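Porkuro Hand-Held Gripper Demonstration Day

Item no. 1654
Offered by: Herine Equipment
Location: Herine demonstration rooms, Dendville
Page updated 4/24/24

Overview

The Porkuro demonstration day lets your staff handle the gripper set before you place an order. You spend the day in our Dendville rooms with the same equipment we ship. Groups work in pairs and every person gets time with the tools. No background in robotics is needed.

The Porkuro is a hand-held gripper set for recording manual tasks. The operator holds one gripper in each hand and does the job with the jaws. The recordings are then used to teach a robot arm the same job. Most buyers come from warehouse automation, building services and university labs.

What the day covers

The morning starts with fitting and grip. Operators with small hands should ask for the short handle insert, which is kept at the front desk and is also sold separately. After that comes calibration, which takes a few minutes per set once you have done it twice.

Practice tasks follow. There are 57 in the task book, from sorting hardware into trays up to work at wall height and in corners. You choose the ones that match your own site. Send us your list a week ahead if you want particular parts laid out. Customers may bring their own parts as long as they fit on a standard bench and contain no liquids.

Each recorded session runs 60 minutes, with a break before the next one. The grippers are light, but holding both at shoulder height is tiring for people who are new to it. Wall tasks are kept short and are mixed with bench tasks.
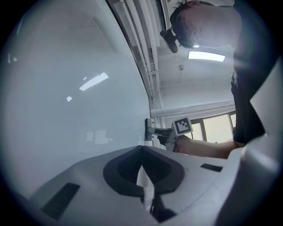 Glossy surfaces come up in nearly every group. Bright reflections can confuse tracking, and many customer sites have painted panels, appliance doors or glass. We leave the room lights on for the sessions so that you can judge this for yourself. If your own site is worse than ours, tell the demonstrator and we will go over lamp position and operator stance with you.

The afternoon is spent on playback. Your group looks through its own recordings, marks the ones worth keeping and throws out the rest. Expect to throw out more than you planned on the first day. A robot arm in the second room runs a sample task trained on earlier recordings. It does not run your recordings on the same day, as training takes longer than that.

Included in the price

Use of two gripper sets per pair of operators
Calibration board and task book
A copy of your group's recordings on a drive
Lunch and parking
Credit of the full fee against any Porkuro order placed by the end of June

Not included

Travel and lodging
Training of a model on your recordings (quoted separately through Poduval)
Short handle inserts to take home

Group size

The minimum booking is 4 people. Smaller groups can join a shared day, but the task list is then fixed. Larger groups are split between the two rooms and swap at lunch.

What to wear

Closed shoes are required in both rooms. Short sleeves or close-fitting cuffs work best. Take off watches and bracelets, and tie back long hair. Glasses are fine.

Customer comments

"Worth it for the playback alone. We had been holding the thing too close to the work."

"Good day, slow start. Calibration could have been sent to us as reading."

Calibration notes are now mailed with the booking confirmation.

Booking

Use the request form and give your group size, two possible dates and any wall or overhead tasks you need. Poduval customers should enter their account number so the fee is billed correctly. Dates can be moved once without charge. The building entrance is on the loading dock side, and visitors sign in on the ground floor.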